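The Drawer of Dead Gadgets

I have a confession to make about the second drawer down in my kitchen. It doesn't open. It hasn't opened properly for a good two years, and the reason (as I found out one wet evening with a butter knife and a torch) was a travel alarm clock wedged against the underside of the worktop like a doorstop.

Behind it was everything else. Two kitchen timers, a pedometer I'd been given for joining a gym, a calculator with a missing foot, a Hillum thermometer that claimed it was 90 degrees in the hall. You know the sort of thing. Small, flat, a screen on the front, too good to chuck and not good enough to use! I had been shoving them in there since we moved house and I couldn't have told you which of them still worked.

So I rang Bogdan Kwiatkowski, who used to run the repair stall at our market and now mostly grows leeks. I'd expected sympathy. What I got was a telling-off about batteries.

"Take them out," he said. "Today. All of them, before you sort anything."

He was right, of course. The pedometer had gone furry inside, and one of the timers had leaked so badly that the spring came away in my fingers. Bogdan's advice is a cotton bud with a drop of white vinegar, gloves on, then leave the thing alone until it has dried out completely. He thinks people give up far too soon on a gadget with crusty contacts. I think people give up at exactly the right moment, but I did it his way and the clock came back to life, ticking like anything.

Sorting was the bit I'd been dreading, and it was the bit I ended up enjoying. The trick is to get the lot out of the drawer and on to a big bare table where you can see what you own, with one bin to put things in as you decide. Just the one. I started with four boxes and a set of labels and by teatime I had made a bigger mess than the drawer — which takes some doing. 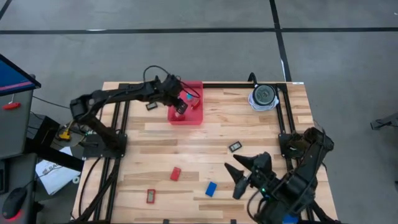 My rule for the bin is that anything going in has to be picked up, looked at and pressed. If you can't remember what the buttons do, that tells you plenty. Kwabena Bonsu, my neighbour, came round to borrow a ladder and stayed to press things, and he spent up to half an hour trying to get the calculator to stop showing 1438. It's still showing 1438. He's taken it home with him as a sort of challenge and I've not asked for it back.

What did I keep? The alarm clock, obviously, after all that vinegar. One timer, the Cantero with the magnet, which now lives on the fridge door where a timer ought to live. The thermometer went, though I was fond of its optimism, and so did the pedometer. Our council takes small electricals at the tip and there's a collection point by the library as well, so none of it had to go in with the rubbish (please don't do that, Bogdan will find you).

The drawer itself got a wipe and a bit of candle wax along the runners. It glides now. I keep opening it just to feel it go! At the moment it holds string, the good scissors and a packet of birthday candles, and my husband has already asked, quite casually, whether there might be room in there for an old radio he's been keeping in the shed.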